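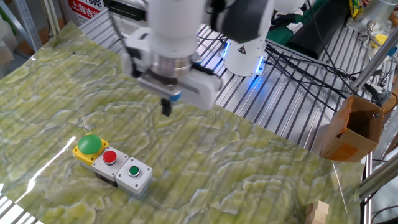

Rimo button-press set, data card

Posted in January by Yayra Quaye, Hornstead shared workshop

Summary

Rimo is a small set of arm recordings for one task: press a named push button in a row of three. It was recorded on the workshop bench with a single arm and a parallel gripper, teleoperated throughout. No policy rollouts are included. The set holds 421 episodes, of which 79 are marked as misses and kept in.

Task

The operator reads a prompt ("press red", "press small green", "press large green"), brings the closed fingers over the target, pushes straight down and retracts. An episode ends when the arm is back at its start pose. The large green button is a mushroom head on a yellow box and tolerates a sloppy approach. The red and small green buttons are flush in silver bezels and account for most of the misses.
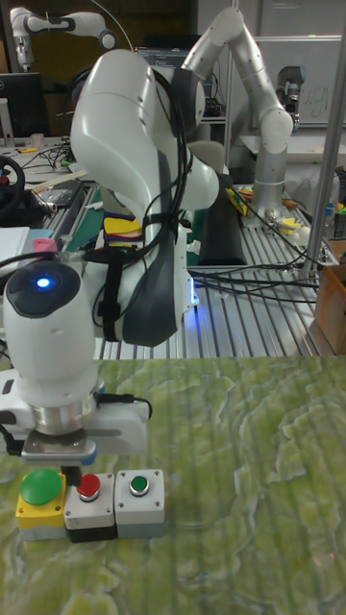

Fig. 2. Gripper finger just above and slightly behind the red button.

The boxes are not wired to anything. A press is labeled from the joint torque trace, then checked by hand against the video. Yayra Odoi did the second pass. Where the two labels disagreed, the hand label was kept.

Layout of the files

episodes/ one folder per episode, numbered from 0
episodes/N/joints.csv joint positions and torques
episodes/N/gripper.csv commanded and measured width
episodes/N/view_a.mp4, view_b.mp4 two fixed views
labels.csv episode, prompt, result, note
jandau.yaml arm and camera calibration

Loading is done with the scripts in the Jandau repo, version 2 or later. Version 1 reads the torque columns in the wrong order and does not warn.

Known problems

- The table covering is glossy. Reflections move with the room lights, and color thresholds tuned on one session fail on others.
- The boxes sit loose on the sheet and shift under side load. Box positions are not logged.
- Background clutter was not controlled. Other equipment on the bench is visible in both views.
- Gripper width drifts slightly over long sessions. Re-zero before comparing values between sessions.

Not suitable for

Force control work. Torque is unfiltered and was never checked against a load cell.

Questions and label corrections: open an issue in the Rimo tracker, or leave a note for Yayra Quaye at the Hornstead front desk.

© Hornstead workshop | Contact | Back to top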